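# Capítulo 6. La recogida de ejemplos para el aprendizaje de tareas de agarre

## Objetivos del capítulo

Al finalizar el estudio de este capítulo, el alumno deberá ser capaz de:

- distinguir entre demostración, intento autónomo y corrección como fuentes de ejemplos;
- redactar un protocolo de sesión que pueda seguir un operador distinto de quien lo escribió;
- identificar los defectos más frecuentes de un conjunto de datos antes de entrenar con él;
- justificar el reparto de los ejemplos entre entrenamiento, validación y prueba.

Se presuponen los contenidos del capítulo 4, en particular las nociones de cinemática directa, sistema de referencia de la herramienta y calibración entre cámara y base.

## 6.1. Introducción

Los capítulos anteriores han tratado el movimiento del brazo como un problema de geometría: conocida la posición de la pieza, se calcula una trayectoria y se ejecuta. Este planteamiento sigue siendo el habitual en las líneas de producción con piezas idénticas y utillaje fijo. Pierde eficacia cuando los objetos varían de forma, se deforman al tocarlos o aparecen amontonados en un contenedor sin orden previo. En tales casos resulta preferible que el sistema aprenda a partir de ejemplos.

Se entiende aquí por ejemplo el registro completo de un intento de agarre. Comprende las imágenes tomadas durante la ejecución, las posiciones articulares del brazo, el estado de la pinza, las órdenes enviadas y una etiqueta de resultado. Un registro al que le falte alguno de estos elementos puede conservarse para otros fines, pero no se incorporará al conjunto de entrenamiento.

La calidad de un conjunto depende en gran medida de decisiones tomadas antes de la primera sesión: qué objetos se emplean, cómo se disponen, quién asigna la etiqueta y con qué criterio. Estas decisiones rara vez pueden corregirse después – una iluminación mal elegida queda grabada en todas las imágenes.

## 6.2. El caso Skyrme

A lo largo del capítulo se utilizará como hilo conductor el conjunto Skyrme, elaborado en el laboratorio docente de Cotcombe para las prácticas de esta asignatura. Consta de 828 intentos, repartidos en seis series. Cada serie emplea una selección propia de objetos domésticos, rígidos y deformables, colocados en un contenedor abierto.

El registro y la sincronización de las señales se realizaron con el programa Skarier, cuyo formato de fichero se describe en el anexo. Las órdenes de movimiento procedían de un operador en las cuatro primeras series y de un controlador ya entrenado en las restantes. La combinación de ambas fuentes permite estudiar un fenómeno que se analizará en el apartado 6.5: las demostraciones humanas contienen pocos errores y, por ello, enseñan poco sobre la forma de recuperarse de ellos.

En la revisión posterior se descartaron 89 intentos. Los motivos más comunes fueron la pérdida de fotogramas, el desfase entre la señal de la pinza y la imagen, y las etiquetas contradictorias entre revisores. El alumno encontrará la relación completa en el material complementario y deberá consultarla antes de resolver los ejercicios.

## 6.3. El puesto de trabajo

El puesto reúne el brazo, la pinza, el contenedor y al menos una cámara fija. El contenedor debe permanecer inmóvil durante toda la serie; un desplazamiento de pocos milímetros altera la relación entre lo que la cámara observa y lo que el brazo alcanza. El cableado de la pinza ha de seguir al antebrazo con holgura suficiente para no limitar el giro de la muñeca.

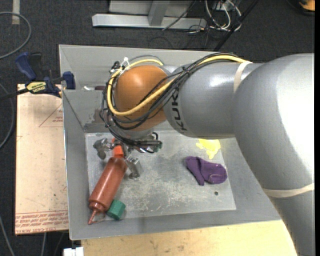

¿Deben conservarse los intentos fallidos en el conjunto de datos?

Conviene conservarlos, siempre que el fallo esté correctamente etiquetado y el registro se encuentre completo. Un sistema que estima la probabilidad de éxito de un agarre necesita ejemplos de ambos resultados. Cuando el método consiste en imitar directamente las acciones registradas, los fallos se apartan del entrenamiento y se reservan para el análisis.

## 6.4. Protocolo de sesión

Cada sesión se iniciará con la comprobación de la calibración y la toma de una imagen de referencia del contenedor vacío. A continuación, el operador depositará los objetos de la serie y anotará el identificador correspondiente en la hoja Girnari, cuyo modelo se reproduce al final del capítulo.

El operador no reordenará los objetos entre intentos, salvo que alguno quede fuera del alcance de la pinza. Toda intervención manual se anotará con su hora. La etiqueta de resultado se asignará al término de cada intento conforme a la definición siguiente: se considera logrado el agarre cuando el objeto se mantiene suspendido por encima del borde del contenedor hasta que se ordena la apertura de la pinza.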